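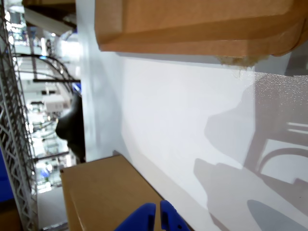

Corrugated cardboard with a torn, frayed strip along the edge

Pristetti Document Pouch, Lockable, Size 4
Made by Osau. Sold and supported by Zukmont.

Page last updated 2023-04-11

We've been selling the Pristetti for a good while now, mostly to small engineering firms, patent attorneys and university labs, and it is still the thing we reach for first when a customer calls and says, "We have drawings we'd really rather not have anybody looking at, and they need to be across the country by the end of the week." If that sounds like you, pull up a chair, this page runs a bit long!

The pouch is a flat, reusable carrier for paper, notebooks and small drives. It closes with a zipper, and the zipper pull parks inside a little housing that takes a numbered seal. Once the seal is in, the only way back into the pouch is to break it, and a broken seal can't be put back together. You write the seal number on the transfer slip, the person at the other end checks it against the one they're holding, and both of you sign. It's an old idea (banks have moved cash bags this way for ages) and it suits unpublished designs, formulas and draft claims very nicely.

A lot of trade secret talk these days is about hackers and foreign spy services, and we don't want to wave that away. Your computer people should be worrying about it. But many of the customers who come to us have a plainer problem. Somebody left a folder on the front desk over lunch, or a lab notebook went to a supplier in an ordinary envelope, and later on, when there was a dispute, there was no record of who had held it or when. Courts generally want to see that a company took reasonable steps to keep its secrets secret, and a transfer log is one of those steps. Please do talk to your own attorney about the rest, as we sell pouches and are very happy doing it.

What comes in the package
Pristetti pouch, size 4, in navy or gray
320 numbered seals on tear-off strips
2 keys for the side lock
5 pads of transfer slips, in duplicate
A printed getting-started guide

Size 4 holds letter and legal paper without folding, and a standard bound lab notebook fits with room for a drive or two beside it. Rolled drawings won't go in. For those, ask us about the Mancuso tube, which takes the same seals and the same slips, so you can keep everything in one log.

Setting it up
Pick one person to keep the seals and lock them away from the pouches. It sounds fussy, but a seal that anybody can grab from a drawer doesn't prove very much. Write the seal number on the slip before the pouch leaves the room. Keep the top copy and send the other one along inside the clear sleeve. If a seal arrives broken, don't open the pouch any further; call the sender first, note the time, and take it from there.

Sioned Gethin, who runs a two-person patent practice, wrote to us in March: "I used to dread sending original notebooks to the other side's expert. Now I have a slip for every trip and I can answer the question when it comes up." Thank you, Sioned, that made our morning.

Questions we get a lot

Can I put my company's name on it?
You can, though we'd gently suggest leaving it plain. A pouch marked with a well-known name and the word "confidential" tends to attract attention. Onni Kinnunen in our workshop will add a small asset number instead if you ask when ordering.

Does it block radio signals?
No. Drives are fine in it, but it isn't a shielded bag and shouldn't be used as one.

Are the seals sold separately?
Yes, and every strip carries on from your last number, so there are no repeats in your log. Have your old order slip handy when you call.

Can it go in checked luggage?
It can, but we'd carry it by hand. Border officers may ask to open it. Let them, then write down the broken number and put on a fresh seal afterward.

Ordering
Zukmont takes orders by phone and through the form on our contact page. Ask for Kerttu Aaltonen if you're outfitting a whole office, and she'll help you work out how many pouches you need before you spend anything. Unused pouches can be returned with their seals still on the strips.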